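The Pantry Date Is a Guess

25 September 2026

The man across the table has spent most of his working life deciding what goes on the back of a jar. He ran the labeling desk at a food packer in Pellberg for 16 years, then left to write a newsletter that tells people to stop believing labels. I went to see him in Trarnville, where he now lives above a shoe repair shop, and I went with some doubts. A person who used to print the dates and now makes a living telling us to ignore them has something to answer for.

He agreed with that quickly, maybe too quickly. "I put numbers on food that I couldn't defend," he said. "I'd like to have that back."

His claim is simple enough. Most of the dates on shelf goods - oil, vinegar, dried beans, bottled sauce - are the maker's estimate of when the product stops being at its best. They are set with a wide margin, often by someone who is thinking about complaints. People read them as the day the food turns on you, and out it goes.

I asked how a date was set at his old firm. I expected a lab.

"There was a lab," he said. "There was a shelf in the lab. We kept jars on it and opened one now and then. If it was a new flavor of something we already sold, we took the date from the old one and moved on. Mustard with honey got the mustard date. I never opened the mustard with honey."

Never?

"I ate it at home. It was fine."

I wanted to know how much of this was true of the trade in general and how much was true of one packer in one town. He has no good answer. He says he has talked to people at other firms who tell him similar things, but he will not say who they are, and his newsletter gives no sources for it either. When I pressed him he got up and refilled the kettle.

"You can believe me or you can go look in your own kitchen," he said.

That is a line he has used before. It is printed at the top of the newsletter. I told him so, and he laughed, and I'll give him that much credit.

The newsletter is called Wevau. He says the word means nothing and he picked it because it was short. It goes out every other week and costs 12 dollars a year. The August issue was about baking powder, and it was, I have to say, a good one. It told readers to put a spoonful in hot water and see if it fizzes, and then spent two pages on a cake that came out flat. There was no grand claim in it. I read it on the train and wished there were more like it.

The issue before that was on vinegar, and there I had more trouble. He wrote that vinegar "does not go bad," full stop. I asked if he stood by the full stop.

"Plain white vinegar, yes. I stand by that."

And the rest?

"The ones with herbs in them, raspberries, garlic, that sort of thing, I should have said something about those. Two readers wrote in. One of them was rude."

Did he print a correction?

"I printed the rude one."

We went into his kitchen, which is narrow and painted a color he called mushroom. He keeps his shelf goods in the order he bought them, oldest at the front, and he writes the month he opened each one on a strip of tape. This is his whole system. He thinks the day you open a thing matters far more than the day it was packed, and that if makers wanted to be useful they would leave a blank line on the label for people to fill in.

I said that some already do. He said not enough of them, and that the ones that do make the line too small to write on. He took down a jar of pickled onions to show me. I could have written on it fine. He has large handwriting.

He also has a soft spot, and it took me a while to find it. He is hard on dates but he is easy on almost everything else a packer does. Changing the size of the jar and leaving the price alone? "Costs go up." Putting the word kitchen or farm on something made in a shed beside a highway? "It's just a name." I asked him about Wako, a chili sauce from his old employer, which for years had a little drawing of a fire pit on its label although the peppers were never near a fire.

"I liked that drawing," he said.

But was it honest?

"It was a drawing."

This bothered me more than anything he said about dates. If the trouble with a label is that it lets people believe something untrue, then the fire pit belongs on the list. He doesn't see it that way. To him a number is a promise and a picture is decoration, and shoppers know the difference. I don't think they do. I bought that sauce for years and I thought it was smoky. I would have sworn to it.

"Maybe it was," he said. "What did you put it on?"

Sausages, I told him.

"Well, there you are."

I asked about safety next, the part that worries me most when I read him. It is one thing to tell people that dried lentils will keep. It is another to hand a loose rule to somebody who is going to use it on a pack of sliced ham. His answer was firmer than I expected. He does not write about meat, fish, soft cheese, baby food or anything that has to stay cold. If a reader asks, he tells them to follow the package. He says this in every issue, in a box on the last page.

I had brought three issues with me. The box was there in two of them. In the third the space had been given to a recipe for bean soup.

He looked at it for some time. "That's bad," he said. "I'll fix that."

I believe he will. He is careless and he minds being careless, and I have known people in the food business with only one of those. Still, some 200 people pay for the thing and an unknown number get it passed along by a relative, and the ones most likely to stretch a rule are the ones who never see page four.

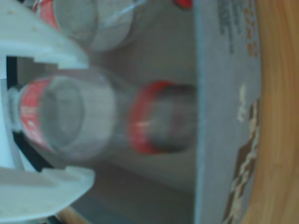
Glass was the one subject on which I couldn't get him to argue. He buys in glass when he can, mostly from habit. He thinks oil keeps its taste better in dark glass in a closed cupboard, and he thinks people who stand it in the window over the sink have only themselves to blame when it tastes like crayons. His own mother did it, he said, and everything she fried had that taste, and he was grown and married before he learned that it wasn't how fried potatoes are meant to be.

He no longer trusts himself on oil, though. He says his nose has gone. He used to be able to tell from the cap alone, and now he has to pour a little out and warm it in his hand, and even then he sometimes asks the man downstairs in the shoe shop for a second opinion. I asked if that man's nose could be much good after a day with glue.

"It's better than mine," he said.

So much for the expert, I thought, and then I thought that it was at least a method. Smell it, taste a drop, ask someone else. The trouble is that it only works for people who know what the good version smells like. My own kitchen had a sesame oil in it that I had taken for normal until I bought a new one this summer. The old one had a date on it, long past. The date would have served me better than my nose did.

I put this to him and he turned it over for a bit. He said that was a fair hit. He said he would rather I had lost the sesame oil than thrown out everything else on the shelf with it. I said I hadn't been planning to throw out everything else. He said most people do, once they get going, usually in January.

Is that so? I have no idea. He has no figures and neither do I. He once asked his readers to write in with what they had thrown away in a month, and he got back a pile of letters, mainly about spices. One woman had a tin of nutmeg older than her children. He told her to keep the tin.

What would he change, if the firm in Pellberg took him back tomorrow and gave him the desk again? He had this ready. He would print the month it was packed, in words. He would print how long it keeps once opened, in type you could read without your glasses. And he would take off the other date for anything dry, salty, sour or mostly sugar.

And when the complaints came in?

"They came in anyway," he said. "People sent back jars that were a week old. A man sent back an empty one."

He offered me lunch, and I said yes. It was crackers, a hard cheese, the pickled onions and a brown mustard with a strip of tape on the lid that I didn't read until I had eaten a fair amount. The cheese was his, he said, from the market that morning, and I could check the receipt if I liked. I checked it. The mustard had been opened the previous August, and it had lost most of its heat. I told him so. He tried some on the end of a knife and said it tasted the same as ever to him.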